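Pusulon Gallery Hanging System

Ekach / Hanging and Display / Wall Systems

Track, droppers and hooks for hanging work without putting holes in the wall every six weeks. In stock in white and raw aluminium. Black is back order, see bottom of page.

Page updated 7/5/22. New droppers, new prices on the trade list, old end caps discontinued.

Overview

Pusulon is our standard wall track. Goes up once, under the cornice or tight to the ceiling, and then you hang off it for years. Cable or rod, your choice. Hooks slide up and down and lock off under the weight of the picture. No tools once the track is in, except a spirit level and your eye.

We sell it mostly to small public galleries, artist-run spaces, framers with a showroom, a few schools, and people at home who own more pictures than they have walls. It suits salon hangs really well. Two or three works on the one pair of cables, stacked, all adjustable after they're up. If you've ever hung a salon wall with nails you will know why people ring us.

Not so good for: very thin works on paper pinned direct to the wall (you'll want magnets, see Stolavo page), anything that needs to sit dead flat, and very large stretchers over the rated load. Don't push the rated load.

What's in the kit

Track, two lengths, with joiners
Wall clips, snap-in
Droppers, clear cord or steel cable
Self-gripping hooks
End caps, new style
Fixing screws for timber stud. Masonry fixings not included, buy the right ones for your wall

Rods are seperate. So are security hooks.

Loads

Maximum 27 kg per dropper on steel cable. Clear cord is 8 kg, and please stick to that, cord stretches and a picture that was level on opening night won't be by the end of the show. Rods take 34 kg each but only when the track is screwed into solid timber or masonry. Plasterboard on its own, no. Ask us about plasterboard.

Two droppers for any framed work wider than it is tall. One dropper down the middle looks neat for about a minute then the thing swings when someone opens the door.

Choosing cord or cable

Clear cord disappears against a white wall, that's the whole reason to have it. Lightweight frames, prints, kids' work, studio photography. Under strong spots it does catch a bit of shine.

Steel cable is what most galleries go for. You can see it. Most curators stop noticing after a day. On dark walls it reads as a fine grey line and some people ask for it on purpose.

Rods for heavy things and for public corridors where hands are a worry. They don't sway. Takes longer to hang because you need to set the spacing properly at the track end first, can't fudge it later.

Fitting

Mark your line. Don't trust the ceiling, ceilings in old halls run off a long way. If the ceiling is badly out, drop the track down a bit and level it properly, the gap looks better than a track that follows the slope.

Clips every 1000 mm for cord, closer for cable and rods (spacing chart comes in the box). Snap the track on from one end, working along. It should click. If it doesn't click it's not on. Joiners go in before the second length, not after, and yes we get calls about this.

Track can be painted. Light sand, wall paint, two thin coats, keep it out of the channel or the droppers jam. Plenty of places paint it in with the wall at every changeover and it's fine, just scrape the lip now and then.

Cut with a fine hacksaw or drop saw with a metal blade. File the burr off or it will chew the cable.

Hanging height

Gets asked a lot so putting it here. Pick a centre line and keep to it across the room. Eye height for an average adult is the usual rule, a bit lower if the show is for kids or there's seating. For a salon hang run the centre line through the middle of the group and work out from there, biggest work first. Mixed sizes with a common top edge can look smart too but you need a long wall for it.

Lay it all on the floor first. Paper under the frames.

For optical or hard-edge work, stripes, grids, anything with strong verticals, be fussy with the level. Any tilt shows straight away. Rostislav Zeman, who designed the current hook, is a painter of stripes himself and the fine adjust screw on the back is his doing. Quarter turn moves the corner a hair. Older hooks don't have it and can't be upgraded, sorry.

Compatibility

Works with Kuruc picture lights, the clip-on ones, on the same track. Low voltage only. Cabling runs along behind the lip. Order the wide track if you want lights, the narrow one has no room for the wire.

Does not fit other makers' droppers. People try. Some slide in and look right, but the head shape is differnt and we won't stand behind the load rating.

Old Pusulon track (pre grey box) takes the new droppers but not the new end caps. If you need old end caps we have a small bag left, ring.

Care

Wipe track with a damp cloth between shows. Check cables for kinks where they leave the track, throw out any with a broken strand. Hooks last ages. Clear cord should be replaced each January if it's in use all year, or sooner in a sunny room, goes yellow and stiff.

Ordering and freight

Full lengths go by courier as long freight, which costs more, not much we can do. Cut lengths go normal post rates and we'll cut to your list for free, just send sizes in millimetres and double check them. Cut track can't be returned. Everything else can if it's unused and still in the bag.

Schools and artist-run spaces get trade price, put the name of the space on the order. Samples of track and one of each hook sent out for the cost of postage.

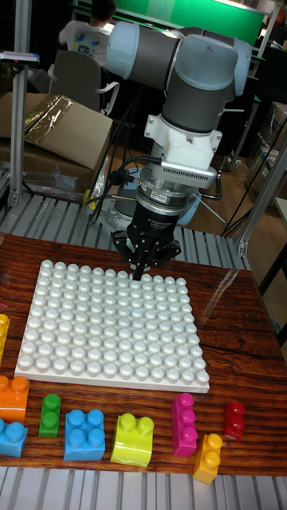 Black track due in with the next shipment, no firm date. Email and we'll put you on the list, or take raw aluminium now and paint it. Droppers and hooks in black are here already and can go out on their own.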